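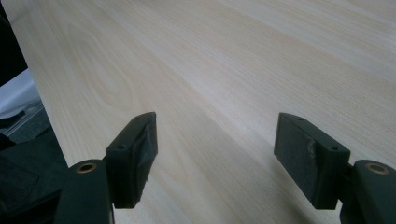

Progress report, foot checks for people with type 2 diabetes, Plillerard and Dremness. Second half of the grant. Sorry for the note form, clinic weeks have been full. We're still running the checks out of two sites and the Plillerard one is now the busier. The nurse wanted a smooth, pale table top for the leaflets and the forms, wood with a light grain, so that the larger print stands out for people whose sight is poor, and that is the sort of surface we've gone with at both sites. Small thing, but it came up in the patient feedback and you asked us to report on feedback.

Where we are

Target for the grant was 1000 checks. Not there yet. November was our best month, then a slow patch over winter when the Dremness room was closed for heating repairs. Back to normal now and bookings are healthy. Up to 30 people a session at Plillerard, fewer at Dremness, where the bus is a problem.

So far 71 people sent on to the foot clinic for something that needed looking at sooner than their yearly review. Mostly loss of feeling, poor blood flow, hard skin starting to break down. Several had no idea. One man had been walking on a drawing pin. Full breakdown by age and postcode is in the spreadsheet Youssra sent over seperately.

Staffing

Youssra Metwally is full time on the project since the winter and does the bookings as well as the checks. Too much for one person. Begoña Herrero covers Dremness and has trained the two new health care assistants on the monofilament test. Both signed off. One is leaving in the summer to start her nursing degree - we'll need to advertise soon.

Reminders

Text reminders go out through Lekex. Worked fine until the update, then a batch went out with the wrong site on them and people turned up at Plillerard who should of been at Dremness. We saw them anyway. Lekex have fixed it and Youssra checks each batch by hand before it goes. Phone calls still work better for the over-70s, no surprise, but they eat up the mornings.

Money

Underspent on travel, overspent on print. The leaflet had to be redone after the pharmacist spotted that the advice on corn plasters was out of date (people with diabetes shouldn't be using them at all unless told to). Bustamante did the reprint at cost. We'd like to move the spare travel money across to cover it, please confirm by email if that's OK.

Still to do

Evening session at Dremness, asked for by people in work. Room is available, staff cover isn't sorted.
Follow-up calls to everyone referred, to see who got their appointment. Begoña has started on these.
Shoe fitting talk, postponed once already, speaker now confirmed.
Somali and Polish versions of the leaflet. Polish is with the translator, Somali not begun.

Figures in the spreadsheet are correct to May 1, 2022. Ring Youssra with any queries on those, she's in most mornings.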